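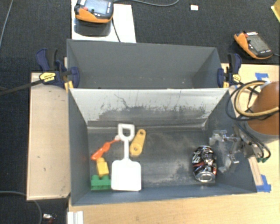 A white toy shovel and a yellow-orange link piece in a gray bin.

Dullow and Getico team up on a knitwear line

I've been waiting for somebody to let me write about this one since spring, and now I can! Dullow, the little knitwear label I keep going on about, has signed its first licensing deal. The partner is Getico, and the two of them are bringing out a joint line of sweaters, scarves and hats that goes on sale in August.

There are 18 pieces in all. I got to poke through the samples on Saturday at the Getico showroom, where Evanthia Makris (she designs everything at Dullow, down to the buttons) had hung them along one wall in the order she drew them. She told me she'd wanted to do a bigger range for years and never had the machines for it. Getico has the machines. So they split the work: she does the drawings and picks the yarn, they knit, pack and ship.

What do the clothes look like? Well, think of ski lodges in old postcards – big collars, chunky ribs, a zigzag across the chest – but cut a lot shorter and closer than your grandpa's. The colors are mostly rust, cream and a bottle green I would happily paint my kitchen in. My favorite is a cardigan called Yusuf, with deep pockets and a shawl collar that stands up by itself. I tried it on twice. The one I liked least was a mustard vest that I found pretty scratchy, and I said so. Evanthia laughed and said the final yarn will be softer, so I'll have to check that when the store stock comes in.

Sizes are better than last time, too. The old Dullow sweaters came in four sizes and ran narrow in the shoulder, which plenty of you wrote to me about. The new line has seven, and the two largest were fitted on real people and redrawn from there. Yoga Chin, who runs the licensing side at Getico, walked me through the fit notes and they go on for pages (sleeve length alone gets a whole sheet).

Prices aren't final. I asked three different ways and got a smile each time, but I'd expect the scarves to cost roughly the same as the old ones and the heavier cardigans to land somewhere above that. The hats come in one size only.

As for where to buy, nine stores are taking the full range to start with, and Tutora is the only one that gets the green cardigan in the first delivery. Everybody else gets it a few weeks later. Dullow's own shop will carry the scarves and hats but only part of the sweaters, as there isn't much shelf space in there – if you've ever tried to turn around by the register, you know.

The agreement also covers a second knitwear season, and Evanthia has already started on the drawings. She wouldn't show me any of them.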